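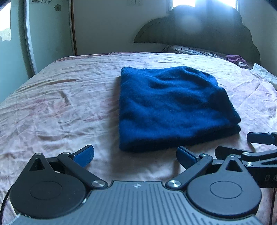 # Tosh v. Skokwood Lodging Company

*Tosh v. Skokwood Lodging Company* was a housing discrimination case heard by the Plivusitz Tenancy Tribunal. It concerned the refusal of a joint lease to two men on the ground that they were not married to each other. The tribunal held that a landlord who granted joint leases to unmarried couples of different sexes could not withhold them from same-sex couples.

## Background

The Skokwood Lodging Company owned 1229 rental units in Plivusitz, most of them in the Turkar district. Its letting rules provided for two kinds of lease. A single lease named one tenant and allowed a registered guest. A joint lease named both occupants and gave each the right to remain if the other died or moved out.

Dougal Tosh and Gwion Mathias applied for a joint lease on a one-bedroom apartment in March. The company offered Tosh a single lease, with Mathias as his guest. Its letter of refusal stated that joint leases were kept for "married or settled couples." Tosh accepted the single lease under protest and filed a complaint 13 days later. Mathias was added as second complainant before the hearing.

## Proceedings

The case was heard by Noreen Hayes, sitting alone. Shona Purves appeared for the complainants and Aqeel Virk for the company.

Purves relied on the company's own lease register, which had been disclosed before the hearing. It showed joint leases held by unmarried couples in the same building, all of them a man and a woman. Virk argued that the word "settled" referred to length of shared residence, and that the complainants had not shown they had lived together before applying. The company's application form did not ask for this information.

## Decision

Hayes found for the complainants. The decision made two findings:

1. The company had applied the term "settled" only to different-sex couples, and had no written test for it.
2. Guest status was a lesser benefit than joint tenancy, as a guest could be required to leave when the named tenant's lease ended.

The company was ordered to issue a joint lease backdated to the original application and to pay 3000 in damages, divided equally between the complainants. A request for a written apology was refused as outside the tribunal's powers.

## Later developments

The company did not appeal. Its revised letting rules, in force from June 2025, removed the phrase "married or settled" and allow any two adult applicants to request a joint lease.

The decision is not binding on the ordinary courts. It was followed by the same tribunal in *Fan*, which dealt with the transfer of a lease to a surviving partner.

## See also

- Succession of tenancy
- Housing discrimination
- Same-sex partnership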